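Inspection after fault - hand-held gripper pair, station 5
Site: Driltville, ground floor
Inspected by: Traian Nistor
Date: August 29, 2019
Reason: jaw failed to release during table work, reported by the operator at the end of the morning run

Key: **OK** = no action. **C** = comment, may continue. **X** = stop until cleared.

## 1. Fault as reported

The left gripper closed on a light object and stayed closed after the trigger was let go. The operator worked the fingers apart by hand and carried on. It happened again within the same run, and the second time the operator stopped and tagged the unit. No injury. The right gripper behaved normally throughout.

The log shows trigger position going back to zero both times. Finger opening did not follow. The fault is therefore mechanical and sits between the trigger rod and the fingers.

## 2. Gripper bodies and fingers

- [x] Shells free of cracks, left and right - **OK**
- [x] Finger tips meet evenly when closed - **OK** right, **C** left. Left tips meet with a slight sideways step. Within the limit on the Cusositz sheet but worse than in April.
- [ ] Fingers return fully open under spring alone - **X** left. Hung up in 14 of the test closures, always in the last part of the travel. Right returned every time.
- [x] Finger screws tight - **OK**
- [ ] Pivot pins clean and free - **X** left. Grey paste on the rear pin, a mix of old grease and fine dust. Pin removed and wiped. There is a visible wear band on one side.
- [ ] Return spring within length - **X** left. Spring has taken a set and is longer at rest than the new part.

Comment: either the pin or the spring alone would probably have gone unnoticed for a while. With both, there is not enough force left to open the jaw from fully closed. Pin and spring to be changed together, both sides, so that the pair feels the same in the hand.

## 3. Trigger and linkage

- [x] Trigger moves without catching - **OK** both
- [x] Rod straight, clips seated - **OK** both
- [x] Finger guard over linkage fitted - **OK** right, **C** left. Guard is fitted but one lug is bent outwards. It can be pushed back by hand. Replace when the unit is open.
- [ ] Closure count below service limit - **X** left. The limit is 3,000 closures between pin services. The counter was reset when the trigger board was changed and the earlier total was not carried over, so the true figure is not known. Treated as over the limit.

Comment: the reset is the part of this that should not happen again. The board swap form has a line for the old total and it was left blank. I have asked for the form to be sent back if that line is empty.

## 4. Marker cubes

- [x] Cubes firmly mounted - **OK** both
- [x] Marker faces flat, no lifting corners - **OK** right, **C** left. One corner on the rear face has begun to lift. Pressed down, to be watched.
- [x] Cube position against reference block - **OK** both

Comment: forcing the fingers apart puts load on the shell close to the cube mount. The left cube was checked a second time for that reason and had not moved. Recordings made before the fault do not need to be thrown out on this ground.

## 5. Operator

- [x] Forearms clear of the linkage in normal grip - **OK**
- [ ] Wrists free of string, straps and loose jewellery - **C**. The Jisska instruction covers watches and rings only. String and cord should be added to it. A thin cord can reach the gap behind the linkage guard if the guard is bent, as the left one is.
- [x] Backpack straps secured, nothing hanging into the work area - **OK**
- [ ] Operator knows what to do when a jaw sticks - **X**. The first sticking was cleared by hand with the trigger still live. Correct action is to put the unit down, switch off, then open with the release key.

Comment: the release key was in the drawer with the spare cubes and the operator had not been shown it. A key will now be tied to each case.

## 6. Floor and table

- [x] Table steady, top clean - **OK**
- [ ] Cables off walking routes - **C**. Cables to the floor power strip run loose. Route along the wall side or cover them. A person holding a gripper in each hand cannot easily catch themselves.
- [x] Work objects suitable for jaw - **OK**. Thin crumpled objects are allowed, but check the finger roots for scraps after each set.

## 7. Actions

| No. | Action | Who | State |
|---|---|---|---|
| 1 | Change pins and springs, both units | Nistor | Parts ordered from Vishwakarma |
| 2 | Replace left linkage guard | Nistor | With no. 1 |
| 3 | Release key tied to each case | Pană | Done |
| 4 | Add string and cord to wrist rule | Pană | Draft |
| 5 | Secure floor cables | Site | Open |
| 6 | Run 1,000 closures after repair, no hang-up allowed | Nistor | Waiting on parts |

The left unit stays tagged until no. 6 is signed. The right unit may be used for single-hand work only, and goes back in its case when the pins arrive.

## 8. Picture and comments

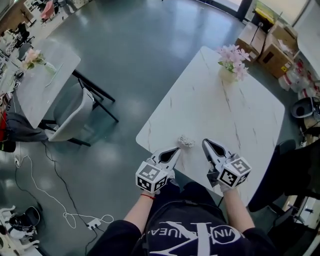 Aurel Pană: Agreed on 1 to 5. On no. 6, please do the run with a soft object in the jaw for at least half of the closures. Both hang-ups came with something light between the tips, and an empty jaw loads the pin differently. I would also like the old closure total worked out from the session logs before the counter is set again, even if it takes a day. Wrist rule wording will be with you for checking before the left unit is released.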